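그리퍼 비교 중인데 의견 좀요 (2지 vs 흡착)

bin_jjang | 2019년 8월 5일
빈피킹용으로 Zedport 2지랑 Lustero 흡착컵 번갈아 끼워보는 중. 팔은 KUKA. 물건당 12번씩, 총 339번 집어봄. 박스는 흡착이 편함. 근데 털 달린 물건은 흡착이 아예 안 됨. 공기 다 샘. 2지로 가는게 맞나요?

모터소리
흡착컵 지름이 몇인데요? 벨로우즈형 써봤어요? 그것부터 적어야 답을 하죠

bin_jjang
벨로우즈 썼어요. 큰거 작은거 둘다. 털은 똑같음

nabi74
털은 당연히 2지죠. 저희는 Quinlan 컨트롤러에 물려서 쓰는데 힘제어 켜면 웬만한건 다 잡혀요. 흡착은 상자 전용이라고 봄

모터소리
웬만한거 다 잡힌다는건 좀;; 납작한 카드 같은건 2지로 바닥에서 못 떠요. 손톱처럼 얇은 핑거 따로 안 달면 계속 긁기만 함. 저는 둘다 달고 툴체인저 쓰자는 쪽

nabi74
툴체인저 넣으면 사이클 늘어나잖아요. 하루 1000개 넘게 집는 라인이면 못 씀

bin_jjang
저흰 라인 아니고 실험실이라 속도는 별로 안 급해요. 2지 성공률 대략 74퍼 나옴. 실패는 거의 겹쳐 있을때. 지금 세팅은 물방울무늬 빨간 상자 위에 복슬복슬한 먼지떨이 같은거 걸쳐놓고, 옆에 흰 카드랑 선글라스 섞어둔 상태. 털이 상자를 덮으면 깊이값이 엉망이라 어디가 상자 모서린지 못 찾음
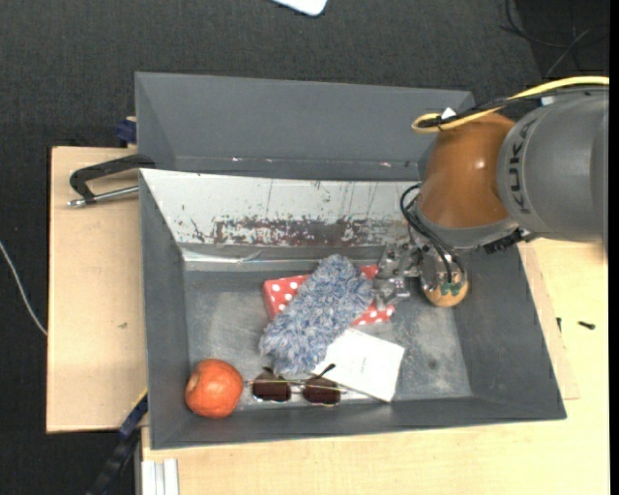 그래서 그리퍼보다 카메라가 문제 아닌가 싶기도 하고요. Ladthorpe 뎁스카메라 써보신분? 5월에 견적만 받아놓고 못 샀어요

모터소리
그거 털엔 약해요. 가장자리 다 뭉개짐. 노출 두번 찍어서 합치면 좀 나은데 선글라스 렌즈는 그래도 구멍 뚫려 나옴

nabi74
카메라 바꾸기전에 접근 각도부터 바꿔보세요. 수직으로만 내려가지 말고 기울여서. 돈 안들잖아요

bin_jjang
ㅇㅋ 각도 먼저 해볼께요. 케이블 여유가 얼마 없어서 많이는 못 돌림. 결과 나오면 댓글 달겠음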